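Kang tabletop recordings, Urkcombe set
README and known fault notes

Maintainer: Njål Løken
Last change to this file: August 17, 2018

Please read the part "Gripper fault" before you train anything on this set. Two groups already used the first release without reading it, and their results were difficult to explain until we compared the episode lists.

What is in the set

The set has 200 episodes of one arm working at a low wooden table. The tasks are short household tasks: pick up a cup, move a sponge, put a small thing into a bowl. Each episode has the video from a fixed camera, the joint positions, the commanded gripper opening, the measured gripper opening and a text line with the task. All episodes were recorded at Urkcombe with the same arm. The control software is Tinden. The earlier recordings from Grarau are a different set with a different table height, and they should not be mixed with these.

Folder structure

episodes/ one folder per episode, with video and logs
tasks.txt the task line for each episode
faults.txt list of the affected episodes, see below
calib/ camera and arm calibration, June

Gripper fault

In 21 episodes the measured gripper opening is wrong. The value stays at the last good number while the fingers continue to move. In the log it looks as if the gripper is holding still, but in the video you can see the fingers open or close. The commanded opening is correct in all episodes.

The cause was a loose connector on the cable to the finger sensor. When the wrist was turned far down, the cable was pulled and the sensor lost contact. Tinden did not report an error at that time, it only repeated the old value. This was a mistake in our driver and not in the arm. A stopped sensor must give an error, and the new driver does this after 5 missing readings.

The fault is most common in the cup episodes. For these the operator brings the wrist almost vertical and puts the fingers down into the mouth of the cup, and this is the position that pulls most on the cable. Episodes with only the sponge are less affected but not free from it.

What happened in the lab

We found the problem because of a crushed cup. The controller read an opening that was too large, so it continued to close and the force limit did not help, as it was computed from the same frozen value. No person was hurt. The cup was a thin one and it broke at the rim. After this we stopped all recording, and I went through the logs episode by episode with the video next to them.

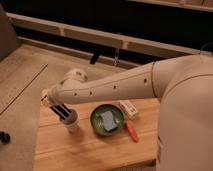 The force limit is now taken from the motor current, so it does not depend on the finger sensor anymore. We also changed the cable path at the wrist and fixed the connector with a clamp. Before each session the operator must do the following check:

1. Turn the wrist to the lowest position used in the task.
2. Open and close the gripper fully, with nothing between the fingers.
3. Compare the commanded and the measured opening in the Tinden window.
4. If the two curves separate, press the stop button and write it in the session log.

Keep your hands off the table during step 2.

How to use the affected episodes

We did not delete them. The video and joint positions are good, and some people want them for work on fault detection. If you need the gripper state, leave out every episode listed in faults.txt, or replace the measured opening with the commanded one. The second way is acceptable for free motion but wrong during contact, when the fingers cannot reach the commanded value.

Do not try to repair the signal by interpolation. I tried it and the moment of contact moves by many samples.

Other known problems

The task lines were written by hand and the same object can have different names, for example "bowl" and "dish". Logs are cut to 2,000 samples, so in a few long episodes the end of the return motion is missing. The video is complete in these cases.

If you find an episode with a frozen value that is not in faults.txt, please send me the episode number and the sample where it begins.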